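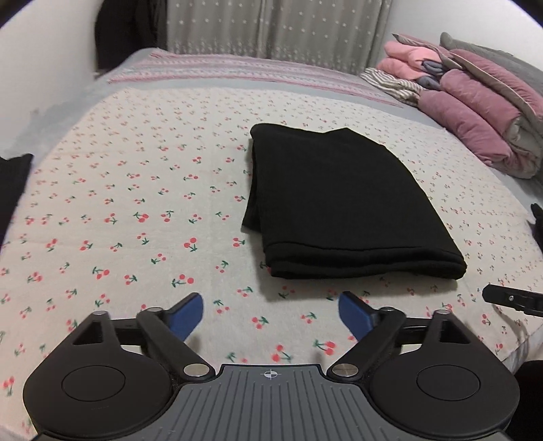
About Groline

Groline sells table lamps, floor lamps, and replacement shades for the home. We started as a repair counter on Olter Street, where people brought in lamps with bad switches or torn shades. Many of them couldn't find a new shade that fit, so we began making our own. The repair counter is still open, and the shades are now most of what we do.

What we make

Our shades come in drum, empire, and bell shapes, in 40 stock fabrics and papers. Each one is listed by top width, bottom width, and height, and by the type of fitting it takes. If you're not sure which fitting you have, bring the old shade with you or send us the measurements through the contact page.

We also carry two lines of complete lamps. Farkas is the heavier one, with turned bases meant for living rooms and entry tables. Faladis is slimmer and works well on a nightstand or a small desk. Both are sold with or without a shade. 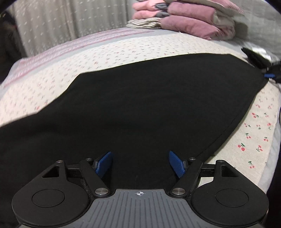
Custom orders

You can send us your own fabric for a shade. Most light and medium cottons and linens will work. Very stretchy fabrics, heavy velvet, and anything with a rubber backing will not. Please iron the fabric and roll it on a tube before mailing it, as folds are hard to get out once the fabric is mounted.

A custom shade takes 3 weeks from the day we receive your fabric. Large orders for inns, offices, and restaurants take 6. We send a small sample of the trim for approval before any cutting starts, and we return whatever fabric is left over.

Repairs

We rewire lamps, replace sockets and switches, and straighten bent harps. We have worked on more than 70 makes of lamp, including many that are no longer sold. We don't repair ceiling fixtures or outdoor lighting. Repairs are priced after we look at the lamp, and there is no charge for the estimate.

Visiting the store

The showroom and the repair counter share the ground floor. Parking is behind the building, with the entrance off the alley. We're closed on Tuesday. Shades on display can be taken home on approval for two nights with a deposit, so you can see how the color looks in your own room after dark.

Shipping and returns

Shades ship in double boxes. Stock shades and lamps can be returned unused in their original packing. Custom shades can't be returned unless there is a fault in the work, in which case we'll remake them. Replacement finials and harps are sent by regular mail.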